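Le bas nylon et son usure : enquête sur les habitudes d'achat
Rapport de projet – Shirley Fehr et Benedikt Mayrhofer, 26 juillet 2019
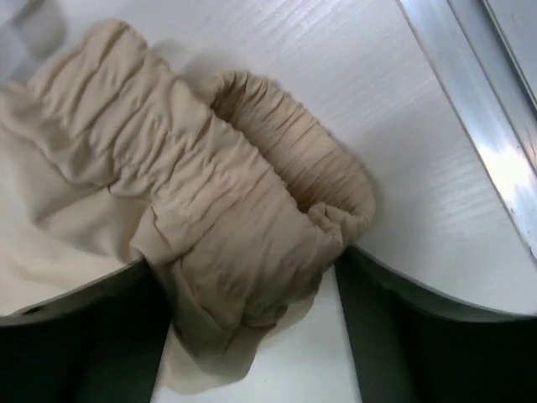 Notre projet porte sur la durée de vie des bas et collants vendus en grande surface. Nous avons distribué un questionnaire dans 6 magasins et reçu 279 réponses. La plupart des personnes interrogées achètent du beige, comme le bas froncé posé sur la table blanche, et le choisissent d'abord selon le prix. L'épaisseur en deniers est rarement comprise. Certaines gardent une paire jusqu'à 30 jours, d'autres la jettent à la première maille filée.

Pour la partie historique, nous avons consulté les catalogues de la maison Costache. Les modèles anciens étaient souvent remaillés en atelier – un service que plus aucun magasin visité ne propose. Edeltraud Sutter, ancienne remailleuse, nous a expliqué le travail au crochet fin.

Le recyclage reste le point faible de notre étude. L'entreprise Skirano n'a pas répondu à nos deux courriers.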